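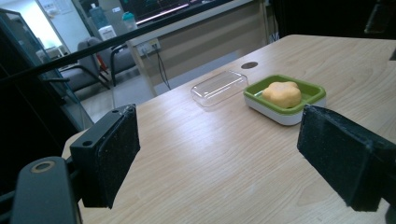
Household Tasks Working Group: minutes of the October meeting

Search minutes Enter keyword Go

Totora > Working groups > Household tasks > Minutes

Last updated: October

Present: Geetha Kamath (chair), Murray Fairweather, Jarmila Dvořáček, Delwyn Gilchrist (minutes)
Apologies: Maxine Tawhiri
Meeting opened 10.05 am, Cartwright room, Noltport.

1. Previous minutes
Accepted with one correction. Under item 4, "dish rack" should read "dish".

2. Bathroom and kitchen chores: state of the task list
MF went through the list. It stands at 14 chores, of which 6 are rated ready for trial in a home. The rest stay at bench level. Wiping a flat surface and putting cups on a shelf are in the first group. Anything with a lid, a bag or a wet object is in the second.

JD asked what "ready" means when the person at home has to set the objects out first. MF said the present wording allows it. GK considered that a chore which needs a tidy table beforehand is half done by the householder. Agreed to add a column for preparation time.

3. Soap dish task
The task covers a two-part dish (green tray, white base), a clear lid and a shaped bar of soap. Points raised:
- The lid is transparent and shows the table through it. DG asked that lid position be scored separately from dish position.
- A scalloped bar gives the fingers no long flat side. JD wants the grasp angle written into the protocol.
- Dry soap only for the present. MF does not accept that a dry result says much about a bar in daily use, and asked for this to be minuted.
- The tray has drainage openings. Whether the soap must sit clear of them was left open.

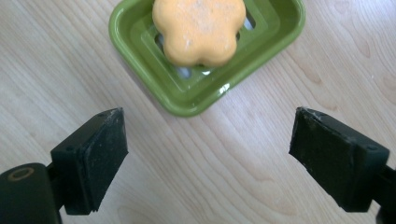
Fig. 2. Soap on the green tray, gripper fingers apart.

GK noted that finger pads with chipped upper edges should be recorded on the run sheet. No limit for pad wear has been set. JD to propose one.

4. Asedska figures
The Asedska log holds 2162 attempts over all chores. MF reported that the log marks an attempt as complete when the object is released, wherever it ends up. GK said no success rate should be quoted outside the group until the entries are re-marked by final position. DG queried the labour involved. MF will re-mark the soap and lid entries first and report the hours taken.

5. Shop-floor chores
Shelf facing and basket return were held over. MT had sent a note asking that unpacking cartons be kept off the list until cutting tape can be judged for safety. Agreed.

6. Actions
MF: re-mark soap and lid entries.
JD: grasp angle wording; draft limit for pad wear.
DG: preparation column; separate score line for lid.
GK: reply to MT on item 5.

7. Any other business
JD asked whether a person's time for the same chores should be logged alongside. Supported in principle. Form to be drafted by DG.

Meeting closed 11.40 am. Next meeting in room 13.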